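Lettering and sound effects in serial comics: how they carry over to screen
Speaker notes, Stidstead session, Friday, 38 minutes plus questions

Slide 1. Title
Wait for the door to close. Say that the talk covers print comics and their animated versions. Live action is left out.

Slide 2. Material
Two series: Grenix, a monthly science fantasy title, and Ziltier, a crime serial that ran in black and white. Both had an animated version. I went through 807 pages of Grenix and logged every drawn sound effect. The total was 1666. Ziltier is used for comparison only and was not logged in full.

Slide 3. What was logged
Page, panel, wording, size relative to panel height, whether the effect crosses a panel border, whether a figure overlaps it. Colour was logged for Grenix only. Effects inside speech balloons were left out. Repeats inside one panel count once. If someone asks about title pages: excluded.

Slide 4. Border crossing
An effect that crosses a border belongs to two moments. The reader takes it in before reaching the second panel. Show the stairwell page from Grenix. The word starts in the third panel and ends under the fifth. Pause here and let people read it.
The animated version places the sound at the cut. The overlap goes. Play the clip once, without comment, then go back to the page.

Slide 5. Size and loudness
Common assumption: large letters mean a loud sound. This holds for impacts. It does not hold for machinery, rain or crowds, where size follows the free space left by the figures. The sound editor on the adaptation appears to have read size as volume throughout. Rain in the second episode is much too loud as a result. Keep this short, the point is made again on slide 8.

Slide 6. Silent panels
Ziltier drops all effects during chases. The reader supplies them. The animated version adds footsteps and traffic, and the chases feel slower, though the running time per page is the same as elsewhere. I have no measurement for this. Say so.

Slide 7. Hand lettering and fonts
Grenix moved from hand lettering to a font partway through the run. After the change, effects sit flat on the art and figures overlap them less often. Possible causes: the font itself, the later stage at which lettering was added, a change of inker in the same months. The log cannot separate these. Do not get drawn into the argument over which looks better.

Slide 8. The Dissanayake edition
The reprint known as the Dissanayake edition redrew many effects for a smaller page. Several border crossings were cut back to one panel. Anyone working from the reprint will undercount them. The adaptation seems to have used the reprint as its reference, judging by the trimmed word on the stairwell page. This may explain part of slide 4.

Slide 9. Limits
One person logging. No second reader. Size was judged by eye against a printed scale. The scale was lost in November and replaced with a copy, which I checked against earlier pages.

Slide 10. Close
Leave the stairwell page on screen during questions. Likely ones: manga (not covered, different conventions for placement), motion comics (closer to print, worth a separate log), whether the log can be shared (yes, as a spreadsheet, without page scans).

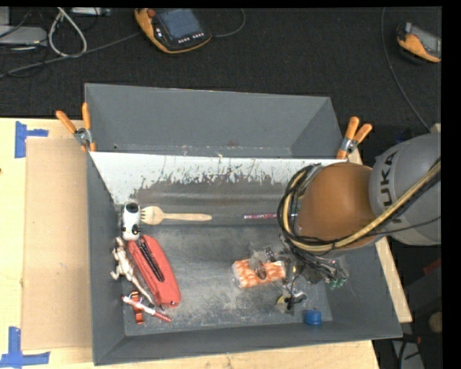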